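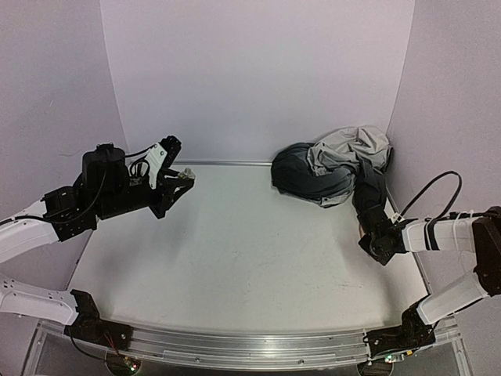 Season 3 map pool is live on the test server!!

loc_chu
Posted 2020-05-03

OK so I stayed up way too late with the Tustitz test build and I have to talk to somebody about it. Two new maps, Jever and Meretti, plus the night version of Harbor that people have been begging for since launch. Jever is the big one. It's a drained canal town with three lanes, and the middle lane floods partway through the match, so the route you used in the first few minutes is just gone and everybody has to climb. I played it 11 times and I still got surprised by people dropping off the lock gates!

Meretti is tiny, all stairs and balconies, clearly made for the 3v3 playlist. Shotgun heaven. Download took me a while but go get it, the test server is open to anyone who owns the game.

Also the level cap for the season track is 100 now and you can go back and finish the old track whenever you want. Best change in the whole patch if you ask me.

grapplegoose
Level 100 with old tracks staying open, yes please. I missed the last two weeks of Season 2 and figured that helmet was lost forever.

How does the flood work? Is it on a timer or does somebody trigger it?

loc_chu
Timer! There's a siren first, then the water comes up over maybe half a minute. You can still wade at the start but you're slow and very loud. Once it's full you swim, and you can't shoot while you swim.

pallet_town_dad
I'm going to be the grump. Did three rounds on Jever and every single one was decided by who held the church side when the siren went off. You get the high ground for free and the other team has to swim at you. Looks gorgeous, plays lopsided.

grapplegoose
There's a rope on the east wall though, right? I saw it in a clip.

pallet_town_dad
There is a rope. There is also a guy with a rifle looking at the rope.

Tín Đặng
I'm with the grump on the church but I don't think the flood is the problem. The team spawning at the mill gets to the bell tower a good few seconds sooner, every time. I ran it back and forth in an empty custom game with the same loadout and the mill side always wins that race. Move the spawn back behind the bakery and I bet the whole map settles down.

What I love is the sound. Put headphones on and stand in the tunnel under the market when the water starts coming in. You can hear it move from left to right before you see anything. I was grinning like an idiot and got stabbed for it.

loc_chu
The tunnel!! Yes. And it still hasn't dawned on most people that you can go through there during the siren and come out behind the church. Pallet, try that next time, it beats the rope easily.

pallet_town_dad
Fine, I'll try the tunnel.

mossy.keys
Can we talk about Nomura? Patch notes say she got her hook range cut and her health dropped to 126. Who has 126 health? It's such a weird number. She now dies to a body shot plus a pistol tap, and I've put more than 300 hours into this character so I'm taking it personally.

Tín Đặng
It's so the heavy crossbow doesn't kill her in one hit. That does 125 up close. So they left her exactly one point, which I find kind of sweet.

mossy.keys
One point. How generous.

grapplegoose
She needed it, sorry. The hook across the whole courtyard was miserable to play against. I say this as somebody who did it to people all winter.

mossy.keys
Cut the range OR the health. Both is too much. On Meretti I can't even reach the second balcony from the fountain, and that's the one map where a hook should be a blast.

loc_chu
I got the second balcony! You have to jump off the edge of the fountain first and throw at the top of the jump. Took a bunch of tries but it does stick.

mossy.keys
wait really

mossy.keys
OK that worked and it felt amazing. Still mad about the health.

sunday_queue
Does anybody know if the ranked reset comes with the season or later? I'm two wins off gold and would like to know how much sleep I'm losing.

Tín Đặng
Ranked stays as it is until July. Only the casual pool changes when the season starts, and Jever won't be in ranked at all to begin with. Good call by them, gives them time to fix that spawn.

pallet_town_dad
Went through the tunnel. Came out behind the church and got two of them before the third turned around. We still lost, but I'll upgrade the map from lopsided to kind of lopsided.

loc_chu
I'll take it! I'm on again tonight after nine if anyone wants to fill a squad, need two more. Mossy, bring Nomura, I want to see that fountain jump.

mossy.keys
I'm in. Send the invite.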